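The gray table, second winter

January 6, 2021

The work table in the back room has been through one full year of use, and the notes I kept on it are spread over a notebook, two envelopes and the underside of a drawer. I am putting them in one place before I sand the top again. Most of it concerns the surface, some of it the height and the light, and there is a section on sleeves that grew longer than I planned.

Height first. The top sits at 40 inches. The table I had before was a dining table, and I used it standing up for four years with a bend in my lower back that I blamed on the chair. There was no chair involved. I arrived at 40 by stacking boards on the old table and working on each height for an evening. Lower than that and I lean from the waist. Higher, and my elbows lift when I press down, which is bad for cutting and worse for anything that needs a steady hand. I still lean forward for close work. No height cures that, and I have stopped trying to design it away.

Macarena Cáceres is shorter than I am and uses the table on alternate afternoons. She works on a slatted platform that slides out from underneath. The platform was a pallet part and it rocked until I planed one foot. It now rocks in the other direction, less.

The color. The first coat was white, left over from a door. White was a mistake for two reasons. Under the ceiling light it threw enough glare that I was squinting at pencil lines by the end of an hour, and it hid everything pale: thread, paper scraps, the little translucent washers. I tried a dark green test board and lost every black screw on it within a day. Light gray is a compromise and behaves like one. Black parts show up well, white parts show up well enough, and bare steel is poor but can be found by its shadow if the lamp is low. The paint is Clakinwood floor enamel in satin, tinted at the store from a chip I brought in. Three coats, with a day between them and a light rub with 100 grit after the first. The instructions on the can asked for a finer paper. I had 100 and used 100, and the scratches filled.

Things I would do differently with the paint:

Let it cure longer. It was dry to the touch on schedule and soft underneath for weeks. A jar of clamps left overnight printed its ring into the finish, and the ring is still there.

Round the front edge before painting. I left it square, and square edges lose paint first. Mine was bare along the middle by April, exactly where a forearm rests.

Keep a labeled jar of the leftover. I kept the can, the lid rusted on, and the touch-up patches are now a slightly different gray from a second tint. In daylight they are visible. Under the lamp they disappear.

Cleaning is a damp cloth, then a dry one. I tried a citrus spray that Amancay Garrido swears by for her kitchen counters, and it took off the pencil marks but left a film that tape would not stick to. Since tape is how I hold nearly everything flat, the spray went back to her. For glue I wait until it is hard and lift it with a plastic scraper. For ink I do nothing.

Light comes from two sources and I want a third. The ceiling fixture is in the middle of the room, so whoever stands at the table on the wall side is fine and whoever stands on the room side works in their own shadow. The clamp lamp, a Huenchumán with a long arm and a stiff joint, fixes that for one person. With two people at the table it has to be moved several times an hour, and the joint protests. I have priced a linear fixture to hang over the long axis. The obstacle is the ceiling, which is plaster over something I have not identified and do not want to discover with a drill.
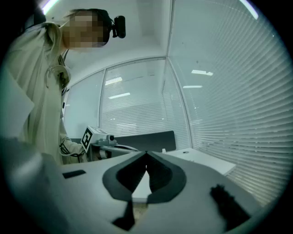
On sleeves. The back room is unheated except for what comes through the door, so from November on we both work in whatever we came in wearing. Loose clothing and a small-parts table do not go together. A wide cuff will pick up a washer, carry it across the room and release it in the hall. A collar that folds forward will brush the top when you bend down. I measured none of this, but the number of things I find on the hall floor goes up when the weather turns, and I don't believe in any other explanation.

What has helped, in order of effort:

A shallow lip along the back edge. It is a strip of quarter-round, nailed and painted with the rest. Parts pushed backward by an arm stop there. I considered one along the front and decided against it, as it would dig into the wrist.

Trays. All loose parts live in shallow trays with a felt liner. The felt keeps things from rolling and makes them harder to hook on a cuff. Trimine sells a stacking set in which the top tray works as a lid. The set is overpriced. I bought one and made the others from picture frames.

A heavy elastic band at each wrist. It looks silly and works. Macarena will not wear them and rolls her cuffs, which works until the roll comes down.

A heater would also help. I ran an oil-filled one for a week and it took the chill off by the time I was ready to quit. It also shared a circuit with the kettle. The heater is in the attic now.

Cables are the other recurring nuisance. Anything with a cord gets its cord over the far side of the table, down through a notch, and along a hook rail underneath. That holds for whatever stays put. It does not hold for anything picked up and moved, where the cord follows the hand, loops around the wrist and sweeps the surface on its way. For those I leave a generous slack loop, long enough to reach the farthest corner without pulling, and I keep the trays on the side the cord does not cross. Too short a cord is worse than too long. A short cord lifts, and a lifted cord catches on things at tray height.

The hook rail started as cup hooks every hand's width. Half of them have been removed. A cord that passes through every hook takes too long to free, so people (I) stop using the rail and throw the cord over the table. Fewer hooks, more use.

The underside deserves a paragraph. There are two drawers on wooden runners, waxed with a candle stub. The left one holds measuring things. The right one was to hold cutting things and holds tape, string, a flashlight, takeout menus, and a bag of cable ties I keep buying duplicates of. The frame is bolted, and I retighten the bolts at each change of season, as the wood moves and the table develops a shimmy along its length. In January it is at its loosest. A quarter turn on each is enough. I once gave them a half turn and crushed the fiber under one washer, so that corner now has a bigger washer.

On levelness: the floor falls toward the window. I shimmed two legs with Jirow composite wedges and trimmed them flush. A marble set down in the center now stays, or it did when I last checked. Macarena checks with a pencil, which has flat sides and is not a test.

One rule has survived from the first year, and it concerns the end of a session. Everything that came out that day goes back, apart from what is drying or clamped. The rule was originally stricter and had a list. The list was taped to the wall and then fell behind the table, and I left it there to see what would happen. We kept doing roughly what it said, minus sweeping. I have moved the sweeping to the start of the next session, when I am looking for a reason to put off the real work anyway. The sweepings go through a sieve first. Last month's yield was screws, mostly, and the small brass key to a box I had already forced open.

Plan for this round. Clear the top and take the trays off to the hall shelf. Sand the front edge to a proper radius this time, and feather out the touch-up patches. Leave the jar ring, which is too deep to chase without going through to the wood over a wide area. One coat over everything and a second on the front third. Then leave it alone until it has cured, which in this cold I expect to take most of the month. During that time the work moves to the kitchen, with the felt trays and a sheet of hardboard over the counter, at the wrong height.

If the gray from the store does not match again I will repaint the lip and the drawer fronts too. I have enough masking tape. I have just looked in the right-hand drawer and I have five rolls.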